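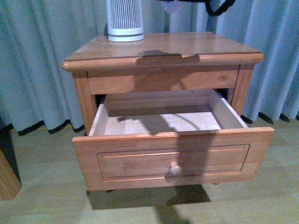
Getting the full chart after a death in the hospital

14 replies · 3 shares

millrace_dan
My mother died at Brondmont in March after eight days as an inpatient. My sister and I asked for her complete record and got a PDF of the discharge summary, two lab reports and a list of medications. No nursing notes, nothing showing what time each drug was given. The records desk says that is the "standard release." We are not sure we want to file anything. We want to know what happened on the last night. Has anyone gotten more than this out of them?

tollgate77
Sorry about your mother. The standard release is a summary packet. You have to ask in writing for each thing by name. Ask for the medication administration record, nursing flowsheets, physician orders with times, consult notes, and the audit trail showing who opened or changed the chart. We did this with Wamitz and the second batch was 1107 pages. The first was a thin envelope.

PeachCountyRN
Floor nurse here, not at your hospital. The medication record is the one you want for the last night. It shows the drug, the dose, the time and who gave it. Read it next to the flowsheets, which have the vitals. One caution — charting times are often later than the real times. If a nurse enters a dose at 3:10 it may have been given earlier and written up when the hall got quiet. That alone doesn't mean anyone hid something.

tollgate77
That's the usual explanation. In our case the late entries were made after we had already complained. Families should get the audit trail before they accept the quiet hall story.

PeachCountyRN
I didn't say don't get it. I said a late entry by itself isn't proof. People come on here with one odd time stamp and are told it was murder, and I don't think that helps them.

millrace_dan
No one is saying murder in our case. She was given something for agitation and was very hard to wake after that. We asked the doctor on the phone and got two different answers. Who signs the request? My sister had the health care power of attorney.

oldferry
The power of attorney generally ends at death. What they will want is the executor or personal representative, so send the court letter with the request. If there was no will, your county probate office can tell you whether there is a short form. We lost weeks because my brother kept sending in the old power of attorney.

millrace_dan
I'm the executor. I didn't send the letter with the first request, so maybe that's part of it.

hazel_b
Would skip all this and hire a lawyer. We used Yakubu and they had the whole chart in about 3 weeks. A hospital answers a law firm faster than it answers a son.

oldferry
Depends what you want. Ours wouldn't look at the case until we had the records ourselves, and the deadline to file kept running the whole time. Check your state's deadline now, even if you think you won't use it.

hazel_b
Fair. The deadline part is right. I still think a first phone call is worth making, and plenty of them don't charge for it.

PeachCountyRN
Also ask for a meeting with the patient advocate. Write your questions down and bring a second person to take notes. Some families get more from that hour than from the chart.

tollgate77
The advocate works for the hospital. Go if you like, but get the records first.

millrace_dan
Sent a new letter this morning by certified mail with the court paper and the list from the second post. I also asked for a copy from Barnico, the rehab place she was in before, so we can compare the drug lists. Will post when something comes back.

22 people found this thread helpful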